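Chapter 7
Small Parts, Two Hands

Textbooks on automation usually begin with the car plant, where robots have welded and painted for decades. This one has put those chapters behind it. We turn now to work that machines still do poorly, and we begin at a bench in Grirkside, where plastic seals are put together by hand.

A seal has a clear body and a blue insert. The parts come in bags, get tipped out in a heap, and leave the bench as finished pieces. Shahla Farahani, who studied the job for the Clokwood survey, logged 424 seals in one Saturday shift before the first long break. 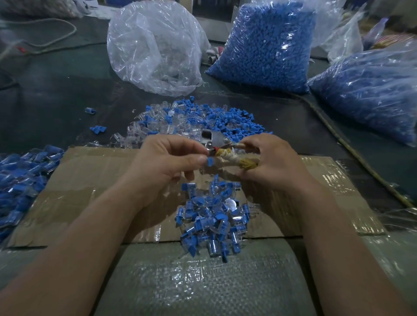 Figure 7.1 Seal assembly with a hand tool. The grip is wrapped in string and tape.

7.1 Why the job looks easy

Written as a list, the task is short: pick up a body, pick up an insert, line them up, press, put the seal down. A student asked to automate it will often draw one box for each step. The trouble is inside the boxes. "Pick up an insert" means finding one part in a tangle of clear and blue plastic, and clear plastic is hard for most depth cameras to measure. "Line them up" means turning the part between the fingertips until it sits right, a skill called in-hand manipulation.

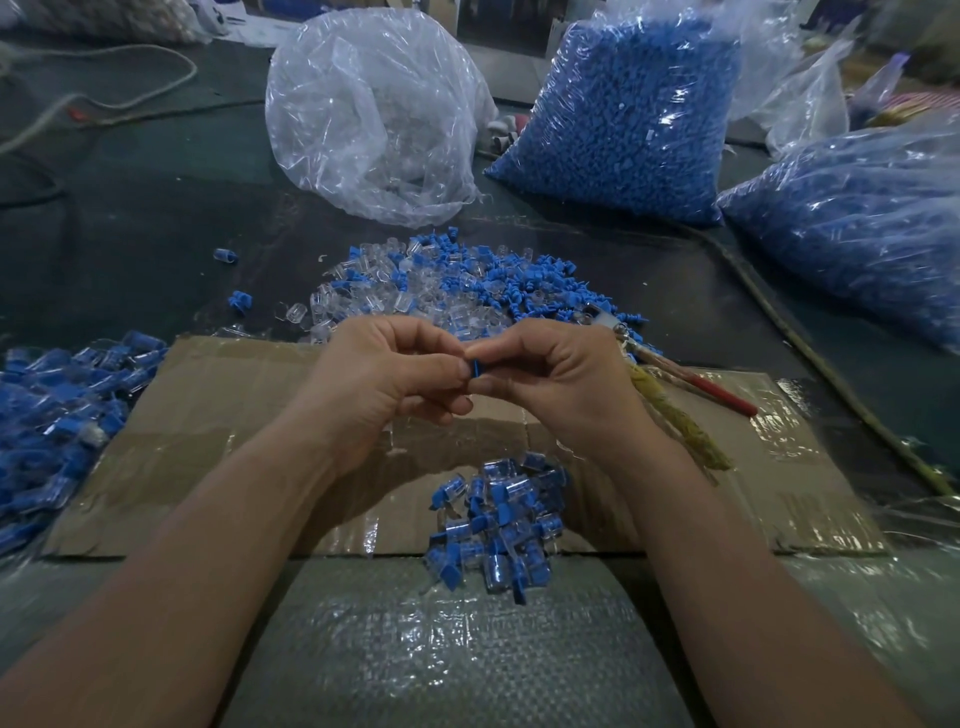

Figure 7.2 Both hands meet on a single part above the cardboard work surface.

Farahani's group tried the same parts on a two-arm cell built by Uniyal. In 256 attempts the cell completed 168 seals. Most of the failures came at the pick, when the gripper closed on two parts or on none. The pressing step, which the group had expected to be the hardest, gave little trouble once a part was held squarely.

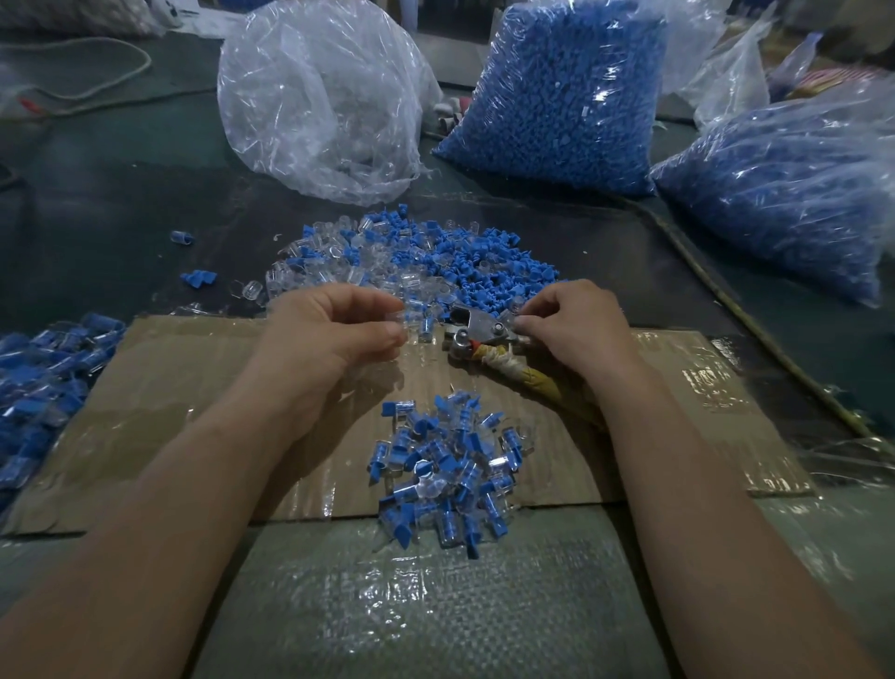
A factory can get around the picking problem by buying a bowl feeder, which shakes parts into line and presents them one at a time. Feeders work well, but each is made for a particular part. Sheena Chisholm, a line planner at Flundska, kept records on 208 short orders and found that nearly all of them ended before a feeder would have paid for itself. For work of that kind the heap on the table remains the cheaper method.

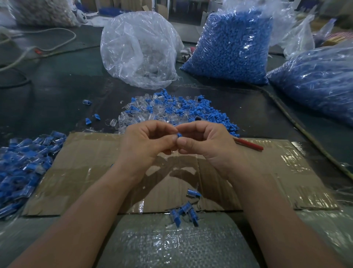

7.2 Measuring a manual task

Before comparing a machine with a person, we need a fair way to time both. Start by choosing the point at which a cycle begins. In this chapter a cycle begins when the first part leaves the heap and ends when the finished seal is released.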